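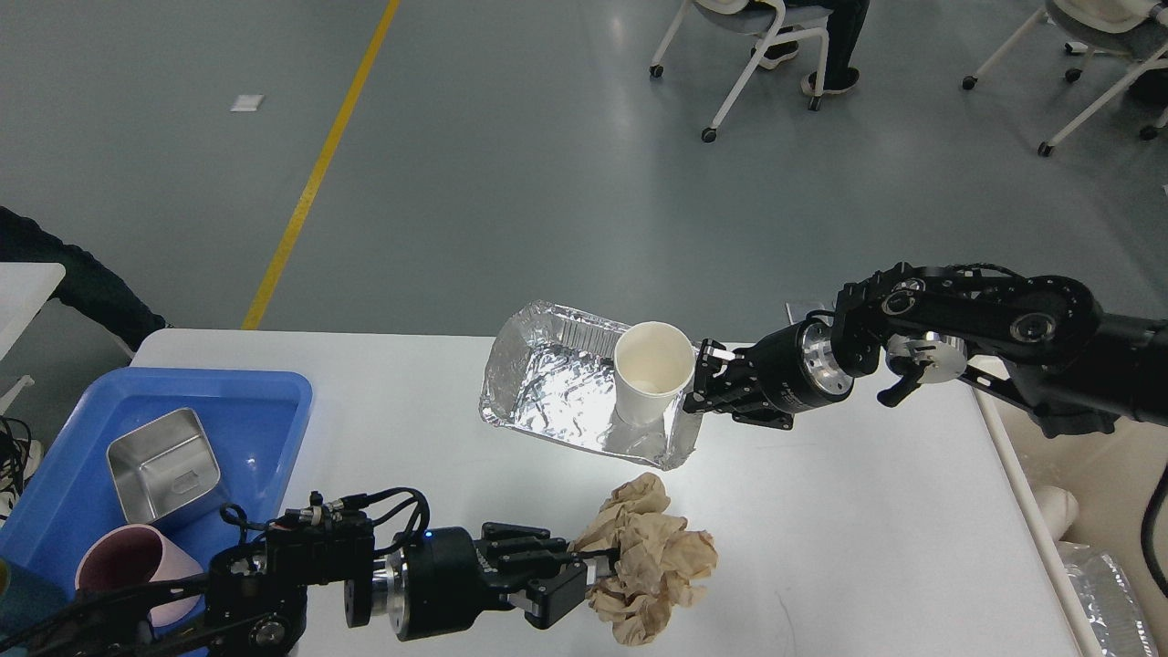

## 4. Clearing and Sorting the Table

Now for the fun part! With the Otance sorting guide open and your table set up, you're ready for a first full clear. A small load goes quickly, and it's a great way to learn where everything belongs before you try a big party's worth of cups and trays.

1. Put the wash tub at one end of the table. Any plastic tub with raised sides will do, and a bright color is easy to spot when your hands are full.
2. Pick out everything you'll use again (plastic cups, stainless steel containers, serving spoons) and set it in the tub. Lay cups on their sides so they don't tip over when you carry it.
3. Choose one foil tray as your collecting tray and keep it near the middle, within reach from both sides.
4. Empty any leftover drinks, then drop the paper cups into the tray. Once you have a few, nest them. They take up so little room this way!
5. Gather the used paper towels last. Wipe up crumbs with them first, then crumple them and add them to the food scraps bin or the trash, depending on your local rules.
6. Carry the tub to the sink, and empty the collecting tray.

**Note:** Foil trays with a rolled rim hold up nicely to a second use. Rinse them, let them dry and press the corners back out with your thumb.

**Caution:** Torn foil has sharp edges. Lift trays by the rim with both hands, and never push down a stack with your bare palm.

**Caution:** Don't put foil trays or steel containers in the microwave.

For larger gatherings (the Prosilholm checklist covers up to 100 guests), set out a second tub and go on to Section 5.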